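Ponel Craft Room – Questions We Are Asked Often

Last changed 2003-10-20 by Heiðrún Nørgaard

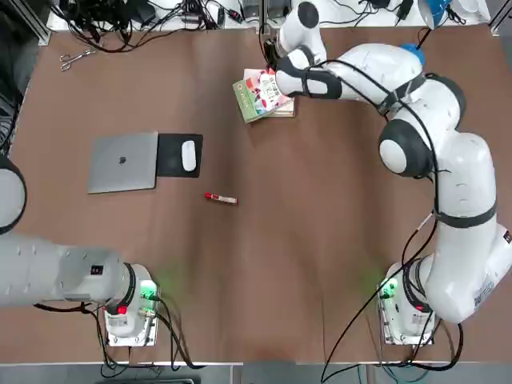

How do I rent a table?
You can rent a table for a half day or a full day. Write to us or come to the desk, and tell us what kind of work you want to do. Every table must be covered before glue, ink or paint comes out, and brown paper over the top, as on the table in the photo, is what we like best. The paper is included in the price. Please leave it on the table when you go, also if it has stains.

How many people can sit at one table?
Three persons can work at one table with good space. For bookbinding we advise two, as the presses need room.

Do I need to be a member?
No. Members pay less and can reserve earlier, but the room is open to everybody. At present we have 57 members. The membership runs from April to April, and if you join in the middle of the year you pay only for the months that remain.

Which tools may I use?
Bone folders, rulers, awls, needles and cutting mats are free to use. The large paper cutter, which we call the Skeltari, you may use after a short lesson with Mpho Mthembu. The lesson takes less than one hour and you need it only once. If you did the lesson in the old building, it is still valid.

Can I bring my own paper and glue?
Yes, with one exception. Spray glue is not permitted, also not near the window. Wheat paste and white glue are both fine. We sell paste powder at the desk in bags of 400 grams.

My pages became wavy after gluing. What did I do wrong?
Probably the grain of the paper goes in the wrong direction, or there was too much paste. The grain should run parallel to the spine. To test it, bend the sheet softly in both directions – it bends more easily along the grain. Then use less paste than you think, and leave the book under weight until the next day. You may leave it with us overnight if you put your name on it.

What is the Prostura course?
It is our course for beginners in sewn bindings. You make one small notebook and one larger book with a hard cover. All materials are included. Mpho teaches it in English, and the group is kept small.

I missed one evening of the course. Can I make it up?
Usually yes. Ask Mpho which evening of the next group has the same subject. We cannot give money back for a single evening.

Do you repair old books?
We do not take in repairs. For family Bibles and other books of value we send people to Ó Ceallaigh, the bindery across the street. They will look at the book first and tell you a price.

Can I keep my work in the room?
Members can have a shelf box. Other visitors can leave work for one week. After this we call you, so please write your telephone number on the paper slip.

How do I reach you?
Telephone extension 532, in the afternoon. If no one answers, leave a message and speak slowly – the machine is old. Heiðrún calls back the next working day.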